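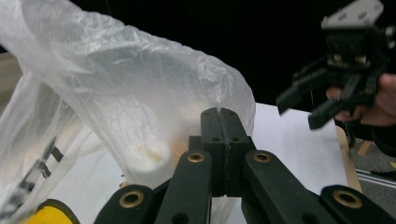
# Tetirance hand-held grippers: build notes and recordings

Home | Builds | Recordings | Parts | Log in

Tetirance is a pair of hand-held grippers with linkage fingers, made in the shared workshop at Endley. You hold one in each hand and do a task on the table while each gripper's camera records. The recordings are used to train a two-arm setup that is still being built. This file covers the parts, the assembly, and the first set of recordings.

Last edited Mon 16 October.

## Status

- Both grippers work and are in regular use.
- The arms are not finished. Nothing in this repo has been run on them yet.
- The plastic bag task is the newest and has the least cleanup done.

## What is in the repo

- `parts/` has the print files for the fingers, links, handle and top plate.
- `record/` has the capture script and the settings we use.
- `clips/` has the index only. The clips themselves are on the workshop drive.
- `notes/` has the build log. It is out of order before April.

## Parts

The fingers and links are printed in black. The brass bushings are pressed into the links at the pivot points, and the pivots run on those. Earlier versions had the screws turning directly in the plastic, and the holes went oval after a few weeks. If you have old links, reprint them. The new bushings do not fit the old holes, and drilling them out leaves too thin a wall.

The finger faces have small holes for bolting on pads. We record with bare fingers for soft items and with rubber pads for anything heavy. The `pads` column in the index says which.

The left and right links are mirrored. They look alike on the print bed. Mark them before you take them off.

## Assembly

1. Press the bushings in with a vise. Do not hammer them.
2. Fit the inner links first, then the outer links.
3. Close the fingers and check that the tips meet along their full width. If they cross, the links are on the wrong sides.
4. Tighten the pivot screws until the play is gone, then back off a quarter turn.
5. Mount the top plate and camera last.
6. Run `record/check.py` and open and close each gripper fully when it asks.

Step 6 has to be done again any time the camera comes off its mount.

## Recordings

There are 792 clips in the index. Each clip is one attempt at one task, using both grippers. Failed attempts are kept and marked `fail`.

Tasks so far:

- `bag`: handling a large, thin, see-through plastic bag with things inside it
- `cloth`: folding a hand towel in half
- `bin`: moving small parts between bins
- `lid`: taking a lid off a tub and putting it back

All of them were recorded on the same white tabletop. The target for the first full set is 2,000 clips.

## Known problems

- Thin clear film is hard on the camera. Creases throw bright highlights, and the items inside show only as soft shapes. Depth estimates on `bag` clips should not be trusted.
- In many clips the bag blocks a good part of the view. We have not removed these.
- The other gripper and the hand holding it are often in view. The training script does not mask them.
- Some early `cloth` clips have the left and right streams swapped. The fix is in the Ondieki branch and has not been merged.
- The lights over the table were changed partway through the `bin` task. Clips from before and after do not match in color.

## Settings

Exposure is locked for every clip. Auto exposure was tried on `bag` and the picture pumped each time the film moved, so those clips were dropped. White balance is locked as well. Values are in `record/settings.yaml`. Copy that file before changing anything, and put the name of your copy in the index.

## Related

Urgate is the name of the arm build. It has its own repo and its own parts list. The fingers are meant to be the same on both, so any change to finger length here needs a matching change there.

## Use

Print files and scripts are free to use and change. For the clips, ask at the workshop desk in Endley and bring your own drive.

We use cookies to keep you logged in. By continuing to browse you accept our cookie policy. Accept | Settings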